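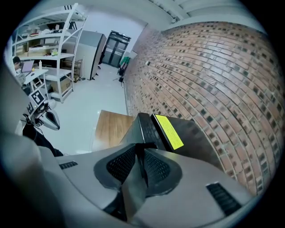
The brick wall and one end of the little wooden table.

I have a soft spot for small fridges. My first, bought with my sister when we shared a flat over a bakery, hummed so loudly that guests took it for the plumbing, and we loved it for the eight years it lasted. So when readers began writing in to ask how to set up a drinks corner without pulling the kitchen apart, I was delighted to be given the job (and a few cold drinks along the way, I'll admit).

Begin with the spot. A mini fridge looks lost on a bare floor, and you'll soon tire of crouching. A small wooden table with thin metal legs lifts it to a kinder height and still feels light in the room. Red brick makes a lovely neighbour for a black fridge, especially brick with dark ones dotted through it, and a small wall lamp does more for the mood of an evening than any ceiling light I've lived with. Leave a good hand's width behind for the air to move, and make sure the door can swing right open before you settle on a favourite corner.

Then comes the filling, and here I'd ask you to be a bit stingy! One shelf is plenty. Put the bottle everybody reaches for up top with a can beside it, and let the white bottles with the red caps have the floor of the fridge, where they can stand side by side. A crowded fridge cools slowly, and you'll never find the one flavour you were after.

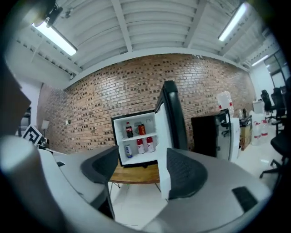
Natalina Sala wrote to us in January to say she had gone the other way entirely: “I packed mine to the door with 47 cans for a party and they were still lukewarm at nine o'clock. Now I chill them in the big fridge first and move them across after lunch.”

I've taken up her habit at home, and it works a treat. Wipe the shelf while you're at it, and keep a folded tea towel handy for drips on the wood.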